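Jade Nuttall
12/28/23
Thread on how I spent most of December teaching a robot to crush things. I did this carefully, with notes.

The job: you hold a gripper in each hand, the kind with a trigger and a camera on top, and you tidy a table. Pick up small thing, put small thing in box, repeat until you hate small things. Each go gets saved as an episode. A robot arm learns from the episodes.

We had 500 of them. I did the bulk and Evie Sugden did the ones where nothing gets dropped.

Then Roland Kettle trained on the lot, loaded it onto the Zerkinari arm, and put an eraser in front of it. The arm went over, lined up beautifully, and squeezed the eraser so hard it shot out sideways and hit the door.

We laughed. It was a good eraser shot.

Next he put out a lip balm. Same lovely approach, same grip of death. The cap left in one direction and the tube in another. We laughed a bit less.

Then a small yogurt. I will say only that I had suggested the yogurt, and that I cleaned it up.

The arm has a force limit, by the way, and the limit worked. It stopped where it was told to stop. "Where it was told to stop" is well past "yogurt", and we are now having a conversation about that.

First theory: the arm. It's always nice when it's the arm, the arm has a warranty. Roland ran the jaw open and shut by hand commands for an hour. You ask for a width, you get that width. Perfect little machine. Very annoying.

Second theory: the training. Roland changed a number. The arm crushed a different thing.

Third theory, from me: "maybe it just needs more data." I would like this struck from the record.

It was Evie who opened an episode and looked at the width trace next to the video. Width trace = a line that says how far apart the fingers are. On the video I'm holding a glue stick, a nice fat one. On the trace my fingers are completely shut. According to the log I am holding nothing, with great conviction, all the way across the table.

She opened another. Holding a spool of thread: shut. Holding a golf ball: nearly shut. A golf ball!

So as far as the robot could tell, the way humans pick up a golf ball is to close their fingers until they meet in the middle of it.

Cause, once we found it, was tiny and stupid. The gripper measures its width with a sensor on a pivot. The sensor sits on a collar, the collar is held by one set screw, and the set screw on the left unit had backed out. Every hard squeeze walked the collar around a hair. By the end it was reading 22 millimeters off.

The right one was fine. The right one has never given me a day's trouble. I use my left hand more because I'm left-handed, so guess which one did most of the picking up.

Now you may ask, doesn't the software check for this. It does! Derulport asks you to close the gripper at the start of each session so it can find zero. There's a message on screen and everything.

And there is a checkbox that says "use last zero". And the box remembers that you ticked it. I ticked it 17 days before the yogurt.

I'd love to tell you I had a reason. The message came up, I wanted to start, there was a box that made it go away. Any of you who have ever clicked Remind Me Later may throw the first stone, gently, with a correctly calibrated grip.

What bothers me is that none of it looked wrong from the holding end. You squeeze, the fingers close on the thing, the thing goes in the box. Good episode, thumbs up, next. I was watching the table when the mistake was all in a file.

The sort of thing I mean. Sharpener, then correction tape, and that red box on the right.

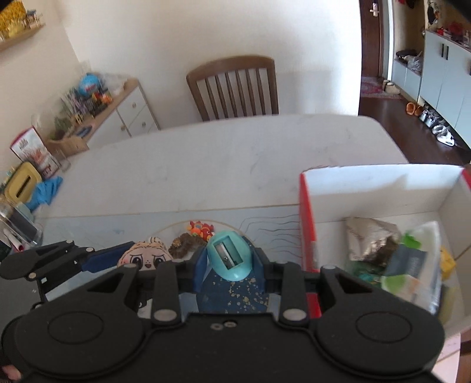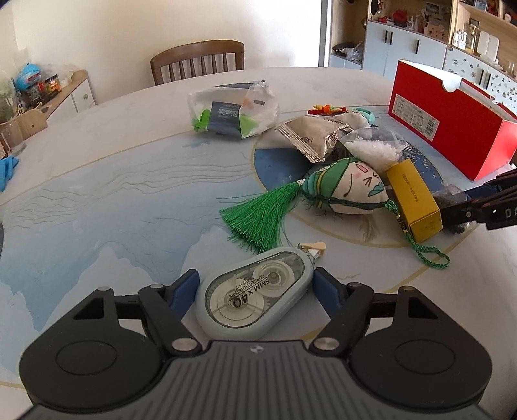 Anyway. Could we save any of it? Roland's idea was to work out the width again from the video, with the finger pads as the reference. You can see the pads in every episode, the camera is pointed straight at them. So find the pads, measure the gap, ignore what the sensor claims.

This mostly works. It fails when something big hides a pad, and it fails when I've held the gripper so close to the table that everything is shadow, a habit of mine I was not aware of until I got to watch weeks of it at double speed.

Also learned from watching myself at double speed: I put things down to scratch my nose a lot. The robot had begun to learn a pause there. Sorry to the robot.

The fixes, for anyone running the same kind of setup:

Thread locker on the set screw. Paint stripe across the screw and the collar, so if they part company you can see it without tools.

The checkbox is gone. Roland deleted it from our copy of Derulport while making eye contact with me.

Every session now starts with a wooden block of known width. Squeeze the block, read the number, and if it's off by more than 2 millimeters the session won't start. I wrote that part myself, as penance, and it has already refused to let me work once.

And the arm gets a lower force limit for table stuff. It didn't cause any of this, but the first sign of a bad width log should not be dairy.

Someone asked if fingers were ever near it. No. It's behind the line when it runs, and you stand behind the other line. I did reach in to wipe up the yogurt, after the stop button, with Evie's hand still on the stop button. She did not trust me by then and I respect that.

Retrained on the rescued episodes this week. Eraser: picked up, placed in box. Lip balm: picked up, placed in box, cap on. It missed the glue stick entirely and closed on the air next to it, very softly.

Redoing the worst of the left-hand ones in January. Evie has asked if I could try using my right.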